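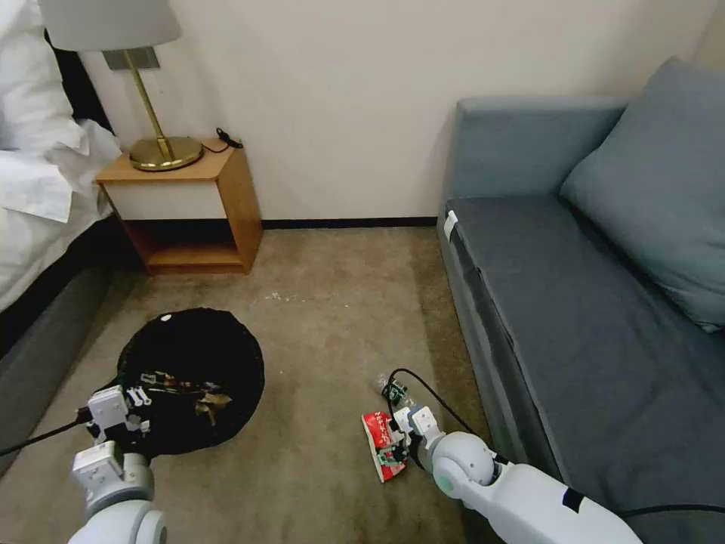
Wivberg, February 26, 2020

Hukska completes first collection of room tidying examples for two-armed robots

Hukska, a company which develops learning software for service robots, announces today that it has completed the first part of its Sunley collection. The collection contains 1,587 recorded examples of one household job: picking up trash and small items from the floor of a guest room and putting them into a soft bag. The work started in October in the company's test rooms in Wivberg.

Each example was made by an operator who guides two robot arms at the same time. The movements of both arms are saved together with the pictures from the head camera and the position of each gripper. Later, the learning system uses these records to find out by itself how the arms should move when it meets a similar room. The system receives no written rules about bags, wrappers or bottles. It receives only the examples, and for this reason the quality of the examples is the main concern of the team.

Sixteen operators took part. Before their recordings could be accepted, all of them had to finish a training period in which they practiced the same job with different items. The company kept 348 of these practice recordings in a separate part of the collection, as they show many small corrections which can also be useful for learning. 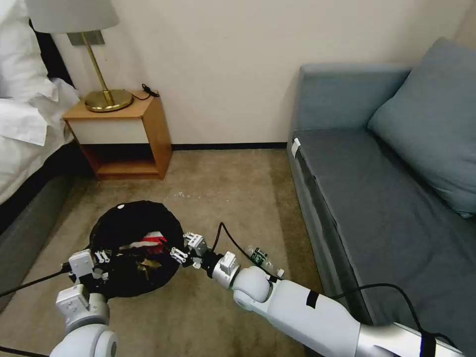

The choice of a soft bag was discussed for a long time inside the team. A hard bin stands always in the same shape and is easy for a robot, but a soft bag can move or fold when it is touched, and the system must learn to work with this. In the Sunley examples the two arms therefore often share the bag between them, with one gripper at the left side and the other at the right rim, as is done here with the round black bag on the carpet. The items also differ much from each other. A red and white item and a crumpled tan one can be in the bag while a clear plastic bottle is still on the carpet close to the right gripper, and every one of these asks for another kind of grip.

The rooms are furnished in the manner of a simple hotel, with a bed, a nightstand, a lamp and a sofa. Hukska decided against a laboratory table because the furniture limits how the arms can reach, and this limit is present in all real rooms. Operators were asked to work in a calm speed and not to repeat a movement only to make it look nicer. When a grip failed, they continued from the place where the item fell, and the recording was kept.

All recordings were checked by a second person before they entered the collection. The checking was done with Matić, the company's own review program, which shows the camera pictures and the arm movements side by side. Recordings with missing camera pictures or with a wrong time mark were removed.

In the next part of the project, Hukska will add 560 examples in which the bag is placed at the start in a position that is difficult to reach. The company will also begin with a second job, the removal of used bedding. Research groups who wish to work with the Sunley collection can send a written request to the Hukska office in Wivberg. The request should name the type of robot arm and the purpose of the work.

About Hukska

Hukska develops software that allows service robots to learn from human guidance. The company has its office and its test rooms in Wivberg.

Press contact: Hukska press office, Wivberg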